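Prorholm hands the dull part of the bench to a machine, keeps the staff

FOR IMMEDIATE RELEASE

Prorholm, the small-appliance refurbisher, will begin automated handling of returned power strips at its Nelitz Road workshop in August. The company had hoped to announce this with a ribbon and a large pair of scissors. The ribbon has been delayed in transit, so a press release will have to do.

Fifty-two people work at the site. All 52 will still work there once the new line is running, a sentence the legal department asked us to put near the top and the staff asked us to put in writing.

Under the present arrangement, every returned power strip is picked up, turned over, switched on and off, plugged, unplugged and put down again by a person who trained for something more interesting. Last year the workshop did this to 2,784 of them. Two robot arms supplied by Nenero will take over the picking up and putting down. Faults, repairs and anything that smells odd remain with the technicians.

The arms are learning the job from the people who do it now. Bench staff work through the usual motions using a hand-held gripper, and the recordings are used to train the arms. Staff are paid at the senior technician rate for these hours, after a short and lively meeting in which it was pointed out to management that teaching is skilled labour.
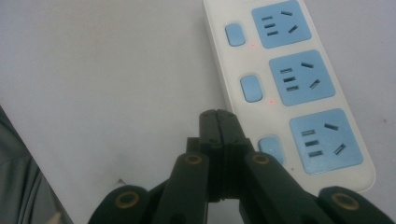
Polyxeni Bakalis said she had no objection to a robot doing the switches, provided it also did the Monday after the long weekend, and she wanted to know who would be blamed when the count came up short. The company has confirmed that it will be the operations manager, as before.

Four bench positions will be reclassified as line technician roles, with training during paid hours and no change to rosters. Those who would sooner stay on repairs may do so. So far the repairs list is the longer of the two, and management has taken the hint by ordering more soldering stations.

"We looked at what people complained about at the end of a shift, and it was wrists and boredom," said Rakiya Sani, operations manager at Prorholm. "The arms can have the boredom. I'm told they don't mind."

Ifeanyi Ugwu, health and safety representative, has negotiated a stop button within reach of every bench, along with the right to use it without filling out a form first. A form may be filled out afterwards. It is one page, down from six.

The line will run on the day shift only to begin with. Prorholm has no plans to operate it overnight, partly out of caution and partly out of respect for the neighbours, who have put up with the compressor for long enough.

Media enquiries: Folasade Bako, communications, Prorholm. Calls are answered until 4 p.m. Site visits can be organized on request, closed-toe shoes required.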